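Unit 4: Work Surfaces and Small-Item Handling
Course handout, Household and Workshop Organization
Revised 01/09/2026

4.1 Scope

This unit covers the table as a sorting and inspection surface. Storage furniture was treated in Unit 3 and is assumed here. Unit 5 deals with labeling, and students should hold questions about label stock until then.

The reading is chapter 2 of the Trusel workbook, except the section on drawer inserts. Students who have the older printing will find the same material under "Benches."

4.2 Terms

Surface: the top of the table only. Legs, aprons and undershelves are part of the support and are graded separately.

Field: the part of the surface on which items are placed during a sort. The field is always smaller than the surface.

Margin: what remains between the field and the edge. Tools, trays and cups stand in the margin or off the table.

Item: one object that will be given one destination. A lid and its jar are two items if they arrive apart and one item if they arrive together.

Residue: anything left in the field after the last item has been assigned. Offcuts, bits of packing film and broken tabs are typical.

4.3 Surface color

The choice of color depends on what is being sorted. Dark items read well on white. White and pale items read well on mid-gray. A patterned top is unsuitable for any item shorter than a finger joint, and a wood grain with strong contrast counts as a pattern.

Clear and lightly tinted items are the difficult case. They take on the color of whatever lies under them and are found mainly by their edges and shadows. On a white top the shadow may be very light, particularly when the room is lit from several fixtures at once. On a black top the edge highlights are stronger but dust shows too, and students tend to pick up the dust first.

The teaching room uses white tops throughout. For the clear-item exercise a gray mat may be laid over the field, but only after the first pass has been completed on the bare surface. Record both times.

4.4 Gloss

Gloss is separate from color and is often confused with it. A glossy white top returns an image of the light fixture, and an item lying inside that reflection can be missed from one side of the table and be plain from the other. Matte tops avoid this but hold marks from pencil and rubber feet.

Test for gloss as follows. Stand at the working position. Look toward the far edge at a low angle. If the outline of a fixture can be traced on the surface, the top is glossy for the purposes of this course. If only a bright patch is present, with no outline, it is semi-gloss. Write the result at the head of the worksheet.

Moving the body is the standard correction. Moving the lamp is permitted if the lamp is portable. Do not tilt the table.

4.5 Clearing the surface

A surface is cleared before each sort and again after it. The order is fixed.

1. Remove everything that belongs to another room.
2. Remove everything that belongs to another job.
3. Move the tools for the present job to the margin.
4. Wipe from the far edge toward the body, in straight overlapping strokes.
5. Check the edges and corners, then the center.

Step 5 is done in that order for a practical reason: the center gets looked at anyway. Items near the edge fall outside the usual line of sight, and the near edge is partly hidden by the worker's own hands and whatever they are holding.

Under step 2, an item of unknown purpose is treated as belonging to another job. It goes to the query tray. The Kistent tray set has a shallow one with a raised lip that suits this use, though any shallow tray will do.

4.6 Single-item placement

The first practical exercise uses one item. It looks trivial and the marks are usually poor.

Place the item flat in the middle of the field. An irregular piece should be put down on its most stable side, which is found by letting it settle once and leaving it. Do not turn it to match the table edge. Withdraw the hand upward; a hand drawn back along the surface will drag light pieces with it, plastic film most of all.

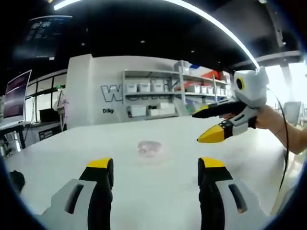 The second worker then approaches from the side and the first holds still. Two people reaching over one table should agree on sides before starting, and each keeps to the near half of the air above the field until the other has withdrawn. Elbows count. In December most of the collisions logged were between forearms, well above the surface.

For a single item the pick is made straight down, closing evenly from both sides. If one side touches first, the piece slides or pivots, and thin pieces may flip. Open wider than seems necessary on the approach and narrow the gap only when level with the item.

Common faults:
— closing before reaching the surface
— pressing down on the piece while gripping it
— looking at the destination during the pick
— setting the piece down twice

4.7 Irregular and flexible pieces

A rigid irregular piece has at least one pair of opposing edges that can be held. A flexible piece may not, or may lose them when pressed. Decide which kind it is before the pick, by eye if possible and by a light touch at one edge if not.

Film and soft wrap should be taken at a fold or raised corner. Where the piece lies fully flat, slide it to the table edge and take it there. This is the only case in which dragging is allowed, and it is marked D on the worksheet.

4.8 Worksheet and marking

Use the Sosix sheet, one per table. Enter surface color, gloss result, number of passes and any D marks. The exercise is worth 10 points: four for clearing, four for placement and pick, two for the written record. A sheet without a gloss result loses both record points.

Pairs who finish early should repeat 4.6 from the opposite side of the table — same item, same surface, new gloss test.

4.9 For next session

Read the Soriano notes on divided trays. Bring five small items from one drawer at home, unsorted, in a closed bag. At least one should be clear or nearly clear. Nothing sharp, and no medication.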